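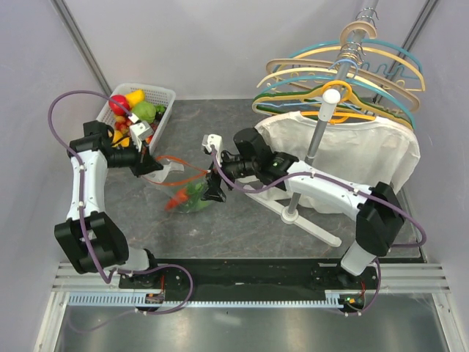
Two robot arms, each gripping one side of a clear plastic bag.

Print this page
E-mail this page

Who Gets a Seat? Power Sharing on the Redum Town Council
Project report by Hye-jin Lim and Han-gyeol Jang
(written up by Hye-jin)

I picked this topic in April after reading one very angry letter to the editor. The letter was about the reserved seats on the Redum council, where the Kuvix side of the river and the Bravotier side each get the same number no matter how many people live there. I had no idea that was even a thing! Han-gyeol grew up on the Bravotier side and thought everybody's town worked that way, so we already had our first disagreement before we had a title.

What we did

We split the work. I took the newspapers and Han-gyeol took the people. The Oh Library has the local paper on microfilm going back to the year the seats were set up, and I pulled every story that mentioned them. That came to 1,178 stories (my eyes still hurt). Han-gyeol did 35 interviews, mostly at the ferry landing and outside the two markets, plus 3 longer ones with former council members who asked us to leave their names out.

I sorted my stories by who got quoted. If a story quoted only Kuvix people it went in one pile, only Bravotier people in another, and both in a third. Stories with no quotes at all got left out of the sorting, and I wish I'd kept better track of those.

What we found

The paper quoted both sides a lot more in the early years. After the fight over the bridge toll the mixed pile gets thin fast, and for a long stretch it's mostly one side complaining about the other. I expected the interviews to sound the same way, but they were way calmer. A lot of people on both banks told Han-gyeol they'd be fine with changing the seats as long as the other side didn't get to write the new rules - so everyone is sort of stuck waiting.

The former members were the best part for me. One of them kept a 400-page binder of meeting notes and let us read it at her kitchen table. Her notes on the toll vote don't match the newspaper at all. The paper says Kuvix members walked out, and she wrote that the meeting had already been closed when they left. We put both versions in our timeline and didn't pick one.

Problems

Our interviews lean older, and they lean toward people with time to stand around and talk. We should have gone to the bus station too. Han-gyeol also thinks my piles are too simple, and he's probably right, so his own way of sorting the stories is in the appendix with the interview questions.

Print this page
E-mail this page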